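Home | Kitchen | Storage | Care Guides | Contact

Dish Rack FAQ
3 min read

How often should I clean my rack?
Rinse it once a week and let it air dry. If your water is hard, wipe the bars with equal parts white vinegar and water once a month. Rinse well afterward.

Will a black finish show water spots?
Yes, more than a white or steel one. The spots are mineral deposits and wipe off with a damp cloth. Do not use scouring pads on a coated rack.

Can I keep things other than dishes in it?
Yes. Many customers use an old rack in a craft room or garage for tape, lids, jars and small containers. Flat, round items sit well across the floor bars. Very small pieces will fall through the gaps.

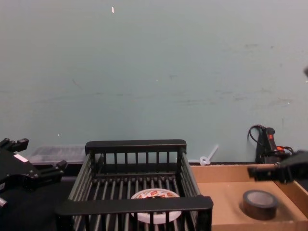

Paper goods and cardboard cores should not go in a rack that is still used for wet dishes. Keep a second rack for dry storage.

How far from the wall should it sit?
Leave a small gap so air can move behind it. Splashes and rubbing leave marks on matte paint, and these are hard to remove without dulling the paint.

Does the rack come with a drip tray?
The Jelasis does. The Sultosa is sold without one, and the tray can be ordered separately for $19.

Can it go in the dishwasher?
The Sultosa can, on the top shelf. Wash the Jelasis by hand.

How do I return a rack?
Send it back unused within 100 days of delivery. Returns go to our Pettigrew warehouse, and the label is in the box.

Was this helpful? 134 Yes
Share 19 | Comments (0)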